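Home | Notebook | Word Lists | Sessions | People | Search

Heritage Language Notebook, July
Entry by Comfort Abugri

Purpose of this entry

To record the state of the adult relearner sessions at the midpoint, to note the changes made to the listening materials, and to set down the points on which Yaa Sarpong and I have not yet reached agreement. Colleagues reading this entry should have the session outline from the spring open beside it, as the numbering is kept the same.

Group and materials

The present group has 15 members. All of them heard Twi at home as children and answered in English. None had formal classes before joining. On the intake form, most rated their understanding as fair and their speaking as poor. The two who rated their speaking as good did not differ much from the others in the first interview, and I would advise against using the self-rating to place people in the next round.

The word list stands at 259 items. It was drawn from kitchen talk, greetings, scolding, family terms, and market talk, in that order. Items from scolding were recognized faster than any other set. Members laughed when they heard them and several could finish the sentence before the recording did. Greetings were slower than expected, in particular the responses, which change with the person being greeted. A number of members said they had always been prompted by a parent and had never had to choose the response themselves.

The recordings are stored in Skolix under the session number. The older set in Danko has not been moved. Please do not rename files in Danko until the transfer is finished, or the links in the transcript sheet will break again.

Session 6, morning

Started at 9:30. Warm-up was the usual round of names and day names. We then used the telephone recordings for the first time. These are short calls between two older speakers, at full speed, with no pauses added. I had expected the group to find them discouraging. Two members did, and asked for the transcript early. The rest asked to hear the second call again without being prompted.

Yaa's view is that the transcript should be handed out after the first hearing. Mine is that it should wait until after the third. In this session we tried her order with half the group and mine with the other half. The half who waited wrote down more whole phrases. The half who had the transcript asked better questions about tone, since they could point to the word they meant. One session is not enough to settle the matter and we will swap the halves next time.

The speaking part ran for 30 minutes in pairs. The rule was that a member could stop and search for a word for as long as needed but could not supply the English. The partner was allowed to offer a Twi word that was close. This worked well where the pair had similar levels. In one pair the stronger speaker took over, and I will not put those two together again. 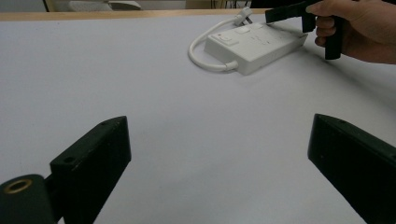 Notes on tone and spelling

Spelling took more time than planned. Several members write messages to relatives using English letters only, and were uneasy about ɛ and ɔ on the page. I told them that either form would be accepted in their own notes, and that the handouts would use the full letters. Yaa has since added the two letters to the keyboard guide in Katico, with the steps for telephones as well as computers. Members who cannot open Katico should be given the printed guide.

On tone, the pair drills were too long. After the first few items the members were repeating the model and no longer listening for the difference. I propose cutting the drill to 6 pairs, mixed with words from the list that are already known. The longer drill sheet should be kept for those who ask for it.

One error in our own materials: the handout gave the same gloss for two kin terms in the family set. A member whose grandmother was strict on this point corrected it in front of the group, and she was right. The corrected sheet is in Skolix. Discard the earlier one.

Remarks from members

I record these in brief, with permission, as they bear on how we word the intake form.

One member said the form made her feel she was confessing to something. She asked that we drop the question "Why did you not learn the language as a child?" I agree with her. Yaa would keep it but move it to the interview, where a person can be asked gently and can decline. I have no objection to that.

Another said that he understands his aunts perfectly until they speak to him directly — then he loses everything. Three others said the same at once. It may be worth building a task on this, with overheard talk first and direct address second, using the same words in both.

To do

Comfort: finish marking the telephone transcripts; rewrite the intake form; ask Bondis whether the small room can be had for the afternoon interviews.

Yaa: shorten the tone drill; check the market set for prices that now sound out of date; move the remaining Danko recordings.

Both: agree on the order of transcript and hearing before session 8.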